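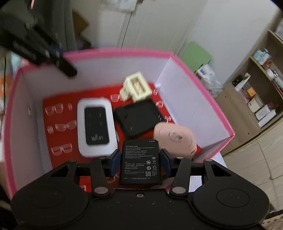 Bistley open day, handling demo

ionaf
What was being demonstrated at the Sivodix bench at the Bistley open day?

strankin
Picking small mixed goods out of an open box, first with a hand-held gripper to record the motion, then with the same two-finger gripper mounted on an arm. Visitors could try the hand-held one. The arm was staff only.

ionaf
Thanks. I had to leave before the afternoon session. Did they give a number for how many recordings they need per item?

strankin
216 recordings for the mixed box, not per item. They wanted 300 before the visit and didn't get there. Beathag Pringle ran the talk and had the breakdown on a slide, but I didn't write it down.

brunton_don
I was at both sessions. A few notes for people who weren't:

The fingers close on the battery by its short edges, with the blue pads doing the contact. That is a sensible grasp. It keeps the pads off the flat faces, and a pouch cell should not be squeezed on its faces. Nobody at the bench pointed this out until I asked.

The arm repeated the battery pick 6 times while I stood there. It dropped none. It regripped once.

Cycle time was slow. I didn't time it and they didn't offer a figure.

Donnie Laing

filsar
I disagree on the grasp. Short edges means the longest lever arm if the cell is off center between the pads. With a rigid card you get away with it. With a pouch you are relying on the casing to stay flat under an end load. I would take it with suction on the face and accept the printing as a slightly uneven surface.

brunton_don
It is a 3000 mAh phone-size cell at 11.4 Wh. There is no load to speak of. The printed warning says do not puncture or crush, and a cup that pulls on a pouch face has its own problems. End grip at low force is fine.

filsar
"Low force" is the part I would want to see a number for. Did they have force readout on the hand-held tool?

brunton_don
Not that I saw. The person holding it feels the resistance through the handle. The arm gets finger width and position and that is all it has to go on.

filsar
Then the recording does not contain the thing you are calling safe. The operator stops squeezing because the operator can feel it. The arm stops at a width. Change the battery for one that is slightly longer and the arm presses harder with no way of knowing.

strankin
This came up at the talk. Pringle's answer was that the pads are soft enough to take up the difference. Someone behind me asked how much difference and she said they had not measured it on cells, only on cartons. So you are both partly right.

ionaf
What about the clear pieces? I tried for one of the little eyeglass-shaped ones with the hand-held gripper and could not get under it. Flat on that red lining they are also hard to see.

strankin
Same here. Red lining helps with the white router and the black case. It does not help much with clear plastic, you mostly see the lining through it.

bodetti_owner
We run a Bodetti line at work for small retail packs and clear parts are excluded from the vision cell for this reason. They go down a separate chute. If a demo has clear parts loose among everything else, I would ask for the success rate on those separately. A single average over the whole box tells you very little.

strankin
The average they quoted was 81 percent. I did not hear it split out.

bodetti_owner
Then I would treat 81 as a number for the router, the case and the battery until shown otherwise.

brunton_don
That is guesswork. They may have left the clear parts out of the test, or they may have scored them. You were not there.

bodetti_owner
Correct, I was not. Which is why I said until shown otherwise.

ionaf
I can ask. I have an email address from the sign-in desk. Questions so far: success rate per item, whether clear parts were scored, pad compliance on pouch cells. Anything else?

filsar
Finger force at stall on the arm-mounted version. And whether the cells in the box were charged. I would not put a charged pouch cell in a box for the public to pick at.

brunton_don
Agree with the second one.

strankin
Ask whether the items were put back in the same places between recordings. If they were, the arm has learned one layout. When I had a go they were just dropped back in wherever, but that was the public session.

ionaf
Sent. I left out the layout question by mistake and will add it when they reply.

Edit: short reply received. Force figure is not available. Clear parts were scored, split to follow after the next session in November. Cells were supplied at storage charge, so not empty.

filsar
Storage charge is still enough to start a fire if you puncture one. I would like to see dummies in November.

strankin
Dummies of the same weight and stiffness, or the recordings are no use for the real part.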